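Fulten workshop building to stay open until August

18/01/2019

Small firms and clubs in the old Fulten works on Fitzgerald Road will be able to keep their rooms until the end of August, after the owner of the building agreed to delay the planned rent increase.

The decision was announced to tenants at a meeting on Wednesday evening. Tarance, the company that bought the works two years ago, had wanted to raise the rent by 37 per cent from next month. Many tenants said that they could not pay this and would have to leave the town.

"We are very relieved, but it is only a delay," said Róisín Brophy, who repairs string instruments on the first floor. "I have customers who bring me their violins from three counties. I cannot move a workshop like mine in four weeks, and I think the owner now understands this."

The building was a factory for door handles and locks until it closed in the nineties. After that it stood empty for a long time, and the rooms were later divided and let to small businesses. Today it has a bicycle repair shop, a printer, a pottery, two furniture makers and several technical workshops.
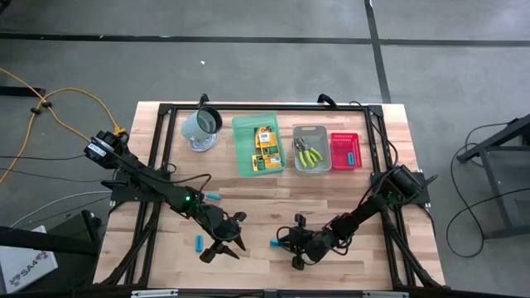 A work table with two robot arms.

Under the new agreement the rent will stay the same for all tenants who signed before last summer. Tarance will also repair the roof over the east stairs, where rain has been coming in since the storms in autumn. The goods lift will be checked, but the company did not promise a date for it.

Cormac Hegarty, who speaks for Tarance, said that the costs of the building had become higher than expected. "The heating is old and the insurance is expensive," he said. "We do not want an empty building. We want tenants who stay, but the rent must also cover the bills." He added that a new offer will be sent to each tenant in writing before Easter.

More than 100 people signed a letter against the increase. It was written by Kenna Halliday, owner of the Rustside bicycle shop on the ground floor, and could be signed at the shop and at the library.

Councillor Divya Nair, who was at the meeting, said the council cannot decide the rent in a private building. She will however ask if part of the works can be protected in the next local plan, so that it cannot be changed into flats without a public discussion. The question will come before the planning group next month.

Not all tenants are satisfied. Ultan Moynihan, a furniture maker, has already signed for a smaller place outside the town and will move out in March. "I waited for an answer the whole winter – and when it came, it was too late for me," he said.

Tenants who have questions about their contract can speak with the building office on the ground floor, on weekday mornings.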